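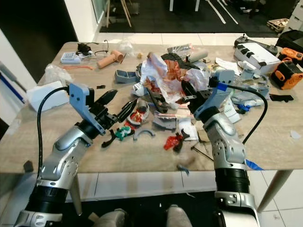

How does a two-arm robot decide what to pick up first when everything on the table is touching everything else? It picks the object it can remove while moving the fewest other things, and it works that out again from scratch after every pick.

Print this post | E-mail this post
Reading time: 5 minutes
June 2021
Posted by the author of the Candley notes

I have been working on the pick ordering part of Farkamis since May, and I said I would write it up once it stopped changing every day. It still changes, but the main parts have held for a few weeks.

Farkamis is the planner. It sits between Tawhiri, which does the perception, and the low-level arm controller, which I did not write and mostly leave alone. Tawhiri takes the head view and the depth data and gives me a list of segments. Each segment has a mask, a rough shape, a confidence score and a guess at which other segments it touches. It does not give me names for things, and I stopped asking for names early on. A crumpled piece of plastic wrapping does not have a useful name, and neither does half of the stuff in a real pile. What I need to know is where the edges are and what is lying on top.

The first version ranked segments by height. The highest point in the pile was picked first, then the next highest. This works on blocks and boxes. It does badly on wrapping, which has a high point that is mostly air, and the fingers close on almost nothing. It also does badly on long thin things. A rod lying on the table has no height at all, so it came last every time, even when it was in the clear and would have been an easy pick.

The current version builds a graph. Every segment is a node, and there is an edge from A to B if Farkamis believes A has to move before B can. Picks come from the nodes with nothing in front of them. If there are several, they are scored on grasp quality, distance to the nearer arm, and how much the other arm would have to get out of the way. If there are none, meaning the graph has a loop in it, the planner throws out the weakest edge and tries again. I thought the loops would be rare. In a tangled pile they are common, and I spent a good part of May on them.

Replanning after each pick costs more than I would like. Most of the time goes to the segmentation, so making the planner faster would not help much. I tried keeping the old segments and only updating the area near the last pick. The trouble is that pulling one soft thing can shift something on the far side of the heap, and the planner then reached for a place where the object used to be. I went back to a full update. It is slower and I trust it.

Wrong merges are the main perception problem. Tawhiri will join white plastic to white paper if they overlap, and it will join a black part to a black strip behind it. It also has trouble with clear plastic, where the depth values drop out or land on whatever is underneath. For now, any segment with too many missing depth points is marked as "unsure" and its edges in the graph are given a low weight. It can still be picked, but it will not block anything else for long.

The gripper creates its own version of the same problem. When an arm is reaching into the middle of the pile it covers a lot of what I want to see, and its cable covers some more. I mask out the arm using the joint positions, which works well. The cable is harder. It has no joints and it moves a little differently every time. I ended up training a small separate mask for it. The training set has 1,817 frames, and I labeled them by hand over several evenings. Before that, the planner would now and then list the cable as an object and rank it quite high, which makes sense given that nothing was on top of it.

For two arms, the rule is simple. One arm owns the pile at a time and the other waits outside a safety margin, unless the two chosen picks are far enough apart for both to go. I tried a proper joint planner for this. It found nicer motions and took so long to find them that the total time went up. The simple rule stays.

Some numbers from the logs. The current set holds 2,204 pick attempts, all of them on mixed clutter with no sorting beforehand. Of those, 926 needed at least one edge thrown out of the graph before a pick could be chosen. That is a much bigger share than I guessed when I started. I have not broken it down by type of object, because there are no types, only segments. I could break it down by size and probably will.

I also wrote a replay tool, which I should have done at the start. It loads one log, steps through the picks and draws the graph over the head view. There are six colors for the edges depending on why the edge was added. Most of the bugs I fixed in the last few weeks were found by looking at an edge and asking why it was there. Twice the answer was that two axes were swapped in the contact test. The tool lives in the Plarirport repository with the rest of the scripts, under the viewer folder, and it needs the newer log format. Old logs can be converted, but the contact data will be missing.

Things left to do:

Retry limits. Right now a failed grasp goes back into the list with a small penalty, and the planner can pick the same hopeless thing over and over.

Pushing. Sometimes the right move is to spread the pile out a bit before picking anything. Farkamis has no push action. I have a branch with one, and it is not ready.

Fragile items. There is no notion of this in the planner. A pair of eyeglasses gets the same closing force as a piece of scrap. I would like Tawhiri to flag thin frames and clear parts so I can lower the force, even if it is wrong some of the time.

I am starting with the retry limits because that one is a day of work. The push branch will get its own post when it runs without me sitting next to the stop button.

Print this post | E-mail this post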